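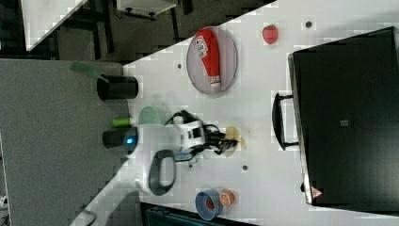
Ketchup, Schale und Spielzeugerdbeere auf dem weißen Tisch, links ein grüner Pfannenwender.

Tamara Ilie räumt auf, seit sie denken kann, und seit 5 Jahren bekommt sie Geld dafür. Sie berät Büros, Werkstätten und kleine Betriebe, in denen sich auf den gemeinsamen Tischen mehr ansammelt, als jemals wieder weggeht. Wir haben uns an einem Vormittag im November mit ihr getroffen und über Tische gesprochen.

Ihr erster Auftrag kam von der Druckerei Tănase in Nisstead. Dort stand im Pausenraum ein Tisch, an dem niemand mehr essen wollte. »Die Leute haben im Stehen gegessen, neben einem Tisch für acht Personen«, sagt sie. »Es lag Werkzeug darauf, Post, eine Lampe ohne Stecker. Jeder dachte, das gehört einem anderen.« Sie hat einen halben Tag gebraucht und danach eine Rechnung geschrieben, die sie heute zu niedrig findet.

Auf die Frage, womit man anfängt, antwortet sie ohne Zögern: mit dem größten Stück. Ein schwarzer Koffer mit Griff etwa nehme so viel Platz weg, dass man alles andere nur noch um ihn herum sortiere. »Der kommt zuerst auf den Boden oder ins Regal. Dann sieht man, wie groß der Tisch ist.« Ob man ihn am Ende behalte, könne man später klären. Wenn ein Warnaufkleber darauf sei, lasse sie ihn zu und frage nach, wer zuständig ist.

Danach kommen die Lebensmittel. Eine Flasche Ketchup, die quer auf einer Schale liegt, stellt sie aufrecht hin, mehr erst einmal nicht. Obst bleibt in der Schüssel, sofern es noch gut ist. Flecken wischt sie erst weg, wenn der Platz ringsum frei ist. »Sonst schiebt man beim Wischen die Sachen hin und her und macht zweimal sauber. Einen hellbraunen Fleck auf einer weißen Platte sieht man sofort, der läuft nicht davon.« Sie nimmt warmes Wasser und einen Tropfen Spülmittel und lässt das Tuch 3 Minuten liegen. Von Scheuermilch auf weißen Flächen rät sie ab.

Schwierig sind für sie die kleinen Sachen, bei denen man nicht weiß, wozu sie da sind. Eine rote Erdbeere aus Plastik zum Beispiel. »Wegwerfen darf ich die nicht. Am nächsten Tag fragt garantiert einer danach.« Sie legt solche Dinge in eine Kiste mit Datum. Bei Clirnport, einer Spedition, hat Radu Lungu aus dem Lager die Kiste einmal aufgehoben und nach 20 Wochen geöffnet. Abgeholt worden war bis dahin nur ein Schlüssel.

Mit Farben kann sie wenig anfangen. Manche Kollegen sortieren Geschirr nach Farbe, Mélanie Després in der Ukel-Filiale etwa, mit der sie sich darüber schon gestritten hat. »Ein blassgrüner Teller und ein grüner Pfannenwender haben nichts miteinander zu tun. Der eine gehört zum Essen, der andere zum Kochen.« Pfannenwender stellt sie in ein hohes Gefäß, Griff nach unten. Becher kommen neben die Kanne.

Und zu Hause? Da liege auf dem Küchentisch gerade die Steuer, sagt sie, und zwar seit dem Sommer. Gegessen werde im Wohnzimmer. Für das Frühjahr hat sie wieder Termine frei, Anfragen nimmt sie am liebsten telefonisch entgegen – vormittags, vor zehn.

Weitere Beiträge
Florin Pop repariert Stühle
Der lange Tisch von Nisstead
Octavian Barbu: »Ich habe 762 Gläser und kein Regal«
Was in die Schublade darf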